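Setting up a screening on Movusora

Before you start

You need a venue account with Movusora, the projection laptop, and the licence number from your booking letter. The number starts with the letters HN and is the one Hernelness uses for all its repertory titles. If your booking was made before May, the letter will have an older number without the letters. Write to Pui-shan Tam at the Memuscombe office and she will issue a new one.

Allow a full evening for the download. Older features have been restored at high resolution and the files are large.

Adding the film

1. Sign in and choose Programme, then Add title.

2. Type the licence number exactly as printed, including the hyphen. The title, year and running time fill in by themselves. Check the running time against your letter. Several films in the catalogue exist in two cuts, and the shorter one is often the version once shown on television.

3. Choose the screening date and start time. The film unlocks two hours before the start time and locks again at midnight.

4. Press Download. Leave the laptop plugged in with the lid open.

Note: If the download stops at 100 per cent and the title still shows as Waiting, the file is being checked. Do not press Download again or it will begin from the start.

Picture shape and sound

5. Open the title and choose Test reel. The test reel can be played at any time, even while the film is locked.

6. Set the picture shape. Most Hollywood films made before the early 1950s are close to square and should have black bars at the left and right. Do not use Fill screen to remove the bars, as this trims the tops of heads and any titles near the bottom.

7. Set the sound to Mono for any film marked M in the catalogue. Played as surround, these tracks send dialogue to the back speakers with a slight echo.

8. Walk to the last row and listen to the speech section of the test reel. Raise the volume by 2 steps if you expect a full house.
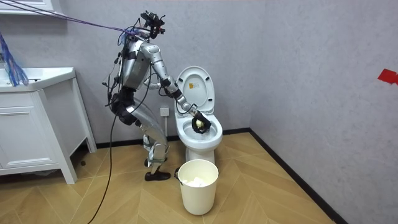 9. Press Save settings. They are kept for that title only and must be entered again for the next film.

Caution: Do not change the picture shape once the film is running. The player goes back to the beginning of the reel.

Intervals

Some longer films have an interval built in, with music over a plain card. Leave this in place. For other films you may add one of up to 18 minutes.

10. Choose Interval, then Add at reel change. The Crenshaw player will only stop between reels, so the break may fall a little before or after the midpoint.

11. Type the text for the interval card. It is limited to one line.

After the screening

12. Enter the number of tickets sold under Returns and press Send. Free tickets go in the second box.

13. Delete the film from the laptop. The licence ends at midnight, but the file stays on the disk until it is removed.

If a return has been sent with the wrong figure, open it again and choose Amend. Returns can be amended until the invoice is raised.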